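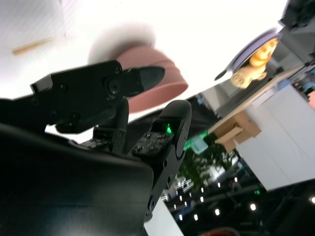
Hellis Court Residents' Meeting
Minutes, September, laundry room

Present: Melahat Akgül (chair), Mio Wada, Maarten Willems, Kenta Murakami (minutes).
Apologies: Miyuki Hirose, who sent a cake and kept her distance.

1. Previous minutes
Approved after Maarten asked for "shouted" to be changed to "remarked." Changed.

2. Bike storage
There are 31 bikes in the passage and hooks for 30. Each owner present felt strongly that the extra one belonged to someone else. Melahat will tag all of them, and anything still tagged at the end of the month goes to the Brurier yard.
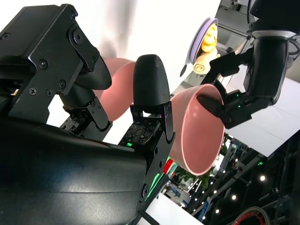
3. Front gate
The Trulten quote for a new gate came to $626, which was received in silence. Mio proposed repairing the old one and painting it, and we moved on to color, where we stayed for most of the evening. Maarten wants white screws on a black gate so they can be found again. Mio prefers black screws on black plates, as in the photo, and says anyone who loses a screw that is still in the gate has other problems. Black carried, three to one. Spending capped at $100.

4. Piano in the lobby
Still there. Hayashi Removals have stopped returning calls – Melahat will try from a different number.

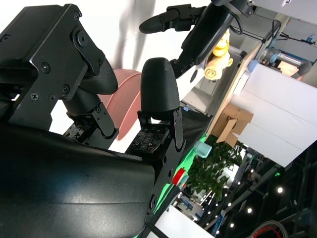
Black bracket, hex and Phillips screws.

5. Any other business
Maarten asked that quiet hours on Sunday apply to Kenta's trombone. Kenta asked that this not be minuted. Carried over.

Meeting closed at 9:40 p.m. Cake finished shortly before.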